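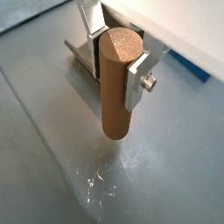 Flindstead Character Pages: Checklist Before You Post
Last looked over 13/01/2024

Welcome, and thank you for bringing somebody new to Flindstead! Please go down the list with your page open beside you, and take your time over it. A page that comes back with comments is still very much wanted, and most of mine have come back at least once.

1. Name and species at the top. Nicknames in quotes, please, and check that the name isn't already taken. We have a Liletti (otter) and a Gurno (badger, retired ferryman), and readers do mix them up with anyone who sounds similar.
Comment: a species of your own is welcome if you give it a line or two.

2. Age stated once and the same all the way through. Birthdays go in the box, and if there's a birthday story, make sure the season fits. We had snow in July for quite a while.

3. Family. Rich parents, missing parents, parents in the Thampi guild, all fine. If they belong to another writer, you need that writer's okay on the talk page first.

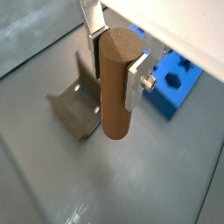 Morenike Usman: Could we add siblings to number 3? I found out Gurno had a twin sister from somebody else's page, and I'd been writing him as an only child for 30 chapters. I love her now, but oh my goodness.

Siblings are added, Morenike, and cousins too while I was at it.

4. Appearance, at least 200 words. Fur, clothes, how they carry themselves, what they do with their tail when they're nervous (if they have one!).

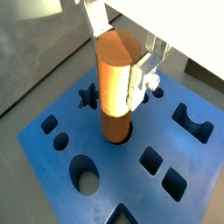 Scars and injuries belong in the same section, with a note on when they happened, so that nobody writes a limp into a scene set years too early.

5. Powers and weaknesses. No more than 5 powers to begin with, and a real weakness to go with them.

6. Content notes. Anything frightening or sad gets a warning at the top of the page. Readers as young as 12 come by.

7. Art credit under every drawing, with the artist's permission.

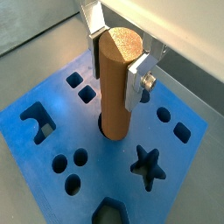

Cylinder held over the blue board.

8. Read it out loud once, all of it, then save and tick the review box.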